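Home | Syllabus | Week Notes | Lab Hours | Contact

This site uses cookies to remember your login. OK / More info

Week 6 notes: Planning and paying for a gripper cell
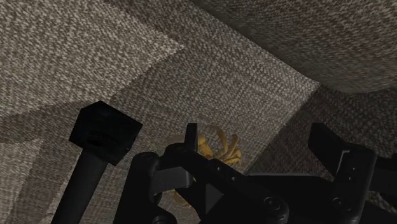

1. Start with the job, then go shopping

I know, I know, everybody wants to open the catalog first. I did it too, on my first project, and I ended up with a lovely two-finger gripper from Brurnon that was wrong for nearly everything we wanted to pick up. So before you price anything, write down what the gripper has to hold and what that thing will be resting on. Curly, lumpy objects against woven fabric are a very different purchase from boxes on a steel plate! If your list has odd shapes on it, put money aside for spare fingertips, and ask how wide the two fingers open before you ask about color or delivery.

2. Simulate before you sign

The picture at the top is a simulated one, and I'd like every team to have renders of their own before the budget review in March. Look at how much of the yellow object is hidden by the black links. That's a camera question, and camera questions cost money. Do you need a second view? A different mount? Better lighting for the dark side of the fabric? It's so much nicer to ask this while you can still move a line in the spreadsheet.

A render won't tell you how the fabric drags or whether a grip will hold, so keep a line for real testing too.

3. A worked budget (the small stuff)

We'll use the Tudetti quote from class. Leave the arm out for now and look at the extras:

Fingertip set: $600
Cable and mounting kit: $100
Extras before shipping: $700
Shipping and tax: $72
Total: $772

Most of you wrote $700 on the quiz and stopped there (you forgot shipping, everyone forgets shipping). Now multiply by 3 if you're planning three stations, and check whether the seller really charges shipping per station. Schumacher bundles it on their quote and Mastov doesn't, so read both sheets in the packet before you compare them.

4. For next time

Bring a one-page plan with your object list, one render, and your extras table. Mark the items you could put off until the second year. I'll bring the old quotes and we'll argue over them.

Comments (3)

gearhead_mom: Is the spare fingertip set a year one cost or can we push it back?

Reply from instructor: Year one, please. You'll want it during testing.

tpk44: The Mastov sheet in my packet is missing page 2, can you post it?

quietlab: Got $772 after redoing it. The shipping line got me too.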